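Häufige Fragen zum Einkochen und zu meinen Kursen

Seit ich die Kurse in Limitz gebe, landen immer wieder dieselben Fragen in meinem Postfach. Ich beantworte sie wirklich gern (ehrlich, schreibt mir!), aber manches steht jetzt einfach mal gesammelt auf dieser Seite. Wenn eure Frage fehlt: Mail genügt, ich ergänze das dann bei Gelegenheit.

Marmelade, Konfitüre, Fruchtaufstrich – was machst du denn nun?

Ich sage zu allem Marmelade, weil meine Oma das auch so gesagt hat. Auf den Etiketten für den Markt muss ich genauer sein, zu Hause dürft ihr draufschreiben, was ihr wollt. Bei mir steht auf manchen Gläsern nur »rot, süß«, und das reicht der Familie völlig.

Welchen Gelierzucker nimmst du?

Meistens 2:1. Bei Erdbeeren und Aprikosen finde ich das Verhältnis perfekt, man schmeckt die Frucht und es wird trotzdem fest. 3:1 mag ich nur bei sehr süßem Obst, und angebrochene Gläser müssen dann zügig weg, die schimmeln im Kühlschrank schneller. 1:1 nehme ich für Quitten- und Johannisbeergelee, da bin ich altmodisch.

Meine Marmelade wird nicht fest. Kann ich sie retten?

Fast immer! Erst mal abwarten, manche Sorten brauchen ein paar Tage, bis sie richtig angezogen haben. Holunder ist so ein Kandidat. Wenn nach einer Woche immer noch Soße im Glas ist: alles zurück in den Topf, Saft einer Zitrone dazu, noch einmal sprudelnd aufkochen und eine Gelierprobe auf einem kalten Teller machen. Läuft der Tropfen davon, kocht noch eine Minute weiter. Und wenn das alles nichts hilft, habt ihr eben einen wunderbaren Sirup für Grießbrei. Bei mir stehen jedes Jahr ein paar Gläser davon im Regal und es hat sich noch niemand beschwert.

Wie viel passt auf einmal in den Topf?

Ich koche nie mehr als zwei Kilo Obst auf einmal. Größere Mengen brauchen ewig, bis sie richtig kochen, und bis dahin ist die schöne Farbe weg. Lieber zweimal hintereinander, auch wenn es nervt. Und der Topf darf höchstens halb voll sein, sonst putzt ihr hinterher den Herd (fragt mich nach den Brombeeren vom letzten Jahr).

Muss ich die Gläser auf den Kopf stellen?

Müsst ihr nicht. Ich habe es jahrelang gemacht und irgendwann aufgehört. Heiß und randvoll einfüllen, Rand abwischen, Deckel drauf, stehen lassen. Wichtiger sind saubere Gläser und heile Deckel. Deckel mit Kratzern oder Rost kommen bei mir weg, da bin ich streng.

Welche Gläser benutzt du?

Die kleinen mit Schraubdeckel. Im Kurs nehmen wir durchgehend solche mit 300 ml, die sind leer, bevor man sich an der Sorte sattgegessen hat. Für Gurken und Birnen natürlich größere. Gesammelte Gläser gehen auch, solange der Geruch vom Vorleben raus ist. Senf und Oliven bekommt man aus den Deckeln so gut wie nie heraus!

Kann ich Bohnen genauso einkochen wie Obst?

Bitte nicht einfach nach Gefühl. Obst ist sauer und verzeiht viel, bei Bohnen, Erbsen, Pilzen und Fleisch ist das eine ganz andere Geschichte, Stichwort Botulismus. Ich lege Bohnen sauer in Essig ein oder friere sie ein, und im Kurs kommen sie auch nur so vor. Wer es anders machen möchte, sollte sich an geprüfte Anleitungen halten und nichts abkürzen.

Wie heiß kochst du Apfelmus ein?

Bei 90 Grad, 30 Minuten im Einkochautomaten, gezählt ab dem Moment, in dem das Wasser die Temperatur erreicht hat. Mein Automat ist uralt und zeigt gern 91 an, das Mus hat sich daran noch nie gestört.

Wie lange halten sich die Gläser?

Dunkel und kühl gelagert ein Jahr ganz sicher, oft länger. Die Farbe lässt mit der Zeit nach, Erdbeere wird bräunlich, das ist kein Drama. Wölbt sich der Deckel, zischt es komisch oder riecht es nach Gärung: weg damit, ohne Probieren. Dasselbe gilt bei Schimmel, auch wenn er nur ein winziges Pünktchen ist.

Welche Handschuhe brauche ich?

Für Rote Bete, Walnüsse und Chilis dünne Einmalhandschuhe, für heiße Gläser etwas Dickeres. Gummihandschuhe aus dem Haushaltsregal finde ich zum Spülen und Schrubben wunderbar, an ein Glas direkt aus dem Kessel würde ich damit trotzdem nicht gehen. Dafür gibt es die Glaszange, kostet wenig und macht glücklich. Kauft die Handschuhe eine Nummer größer, als ihr denkt, dann kommt ihr mit feuchten Fingern auch wieder heraus. 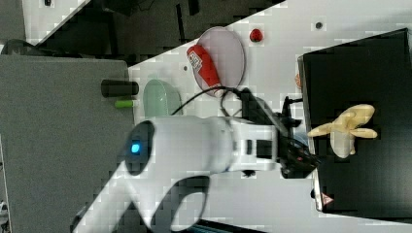

Blassgelber Gummihandschuh auf dem schwarzen Kasten, links daneben der Greifarm.

Was kostet der Kurs und was ist dabei?

Der Tageskurs kostet 66 Euro. Obst, Zucker, Gewürze und Gläser sind drin, Mittagessen auch (es gibt Suppe und viel zu viel Brot). Mitbringen müsst ihr eine Schürze, ein Geschirrtuch und einen stabilen Korb für die Heimfahrt.

Gibst du auch Kurse in Bestum?

Im Juni ja, da bin ich dort in der Schulküche zu Gast und wir machen alles rund um Erdbeere und Rhabarber. Die Plätze vergebe ich nach Eingang der Mails, eine Warteliste führe ich auch.

Darf ich mein Kind mitbringen?

Ab zehn gern, wenn es Lust hat. Heißer Zucker ist gemein, für kleinere Kinder ist mir das zu heikel. Entkernen und Etiketten malen dürfen aber alle!

Woher hast du das Rezept für die Aprikosen mit Rosmarin?

Von Garnet Dhillon, wir haben zusammen in Fumel Urlaub gemacht und kiloweise reife Früchte vom Markt geschleppt. Auf ein Kilo Aprikosen kommt ein kleiner Zweig, der nach dem Kochen wieder herausgefischt wird. Mehr davon schmeckt nach Hustenbonbon, das haben wir auch ausprobiert.

Kann man deine Marmelade kaufen?

Auf dem Markt in Limitz, solange der Vorrat reicht. Verschicken tue ich nichts mehr, nach dem dritten Paket mit Scherben hatte ich genug.

Kontakt | Impressum | Datenschutz | © Einkochküche Limitz | Stand: 4. Juni 2021 | Nach oben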